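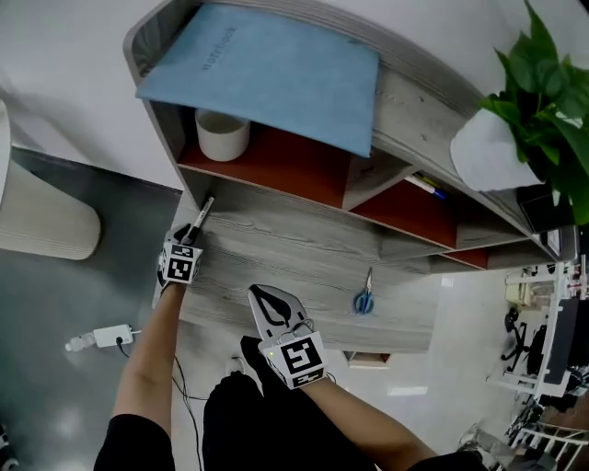

Ballarat, March

About > Our Company > Who We Are

Nelach sets up and tidies small workspaces: home desks, school offices, reception counters and the shelf beside the phone where everything ends up. We work across Ballarat and the nearby towns.

Marjatta Jääskeläinen started the business after 11 years running a school office. Amirhossein Ansari joined to look after shelving and repairs, and now does most of the site visits as well. There are six of us on staff.

Most jobs begin with the stationery. Pens and markers go together in an open compartment where they can be seen, and the dried-out ones go in the bin. Scissors stay out on the flat surface, within reach. Notebooks in use lie on top of the unit. Cups get a compartment of their own, away from paper. If a client wants a plant, we put it at the end of the shelf and choose something leafy that copes with indoor light.

We like open compartments for small things. Drawers fill up and people forget what is in them. Our own range of desk shelving, Ralent, comes in grey wood grain or plain white, with coloured interior panels as an option. The rust red is the one people ask for most.

Last financial year we finished 400 jobs, 46 of them in schools. A standard visit takes a morning. We arrive at 8.30 am, sort what is there, fit any shelving and leave a one-page list showing where each thing lives. We don't throw out anything except rubbish without asking first.

Usable stationery that clients no longer want is collected at our workshop, sorted and passed on to local classrooms at the start of each term. We passed on 1,438 pens and markers last year.

The workshop is open to visitors by appointment. Parking is at the rear, off the lane.

Filed under: About us, Desk and shelf organising

© Nelach Workspaces | Contact us | Privacy | Back to top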